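The Gray Bin

Annick Carré came up the stairs of Plisel at nine in the evening with her coat still wet, and her uncle's letter in the pocket.
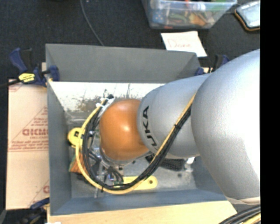

Fabrice Caron wanted to know first if she had eaten, and then if she was really going to look for one small thing in a place where more than 300 orders went out between supper and morning. He said that a bin was a bin, and what went into it belonged to the person who had paid.

"I ate on the bus," said Annick. "And I am not looking for a thing. I am looking for a tin."

"A tin is a thing."

She hung up the coat. They had worked the same night shift for five years, and in this time they had agreed on almost nothing except the coffee. Fabrice made it too strong and she drank it.

The tin had come from the shop of old Hong, who had closed in May and sold all his stock to Plisel in one lot. Her uncle had repaired clocks in the back of this shop for half of his life. He kept his small screws in a Bonitz cough candy tin, and when the shop was emptied the tin went with the rest. Now he was writing from the hospital in his slanted hand. He did not ask for the screws. He asked for the tin, and he wrote the word two times, the second time with a line under it.

"What is inside?" asked Fabrice.

"He does not say."

"Money?"

"My uncle never had money in his life."

Fabrice looked at the letter for a long time, longer than it needed, because it was only a half page. Then he gave it back and took the list of the Hong lot from the drawer. There were 40 lines on it. Most of them said "various." One said "various, small."

They began with the shelves at the back, where the lamps were kept, and the boxes of Flulteo soap that always made Annick sneeze. She opened each carton and closed it again with new tape. Fabrice held the list and read to her in a low voice, as if somebody was sleeping there. Between two shelves he told her about his mother, who had kept buttons in a jar and could say from which coat came every one. Annick had never heard him speak about his mother.

"Did you keep the jar?" she asked.

"My brother has it. He put pasta in it."

At midnight they stopped for the coffee. They sat at the side of the big bin and listened to the work going on. Annick thought of all the objects that she had seen pass in five years, and that she could not remember even one of them well. They had been in somebody's kitchen, or they were going to be. For a short time they were in the gray bin and they were nobody's.

"You are sad," said Fabrice.

"I am tired. It is the same face."

He laughed, and this was also rare.

They found it after three, in a carton marked "various, small," under a bag of curtain rings. It was lighter than she expected. The lid had lost its paint at the place where a thumb would push, and when she put her own thumb there it was a little too narrow for the worn part.

"Open it," said Fabrice.

She shook it near her ear. Something moved inside, something soft, maybe paper. It was certainly not screws.

"You don't want to know?"

"I want to know very much," said Annick.

She wrapped the tin in her scarf and put it in the coat, which was dry now. Then she took the list from him and looked for the right line, and beside "various, small" she wrote the price, and under the price her name. Fabrice read it over her shoulder. He said she had made the seven like a one, and he went to wash the cups.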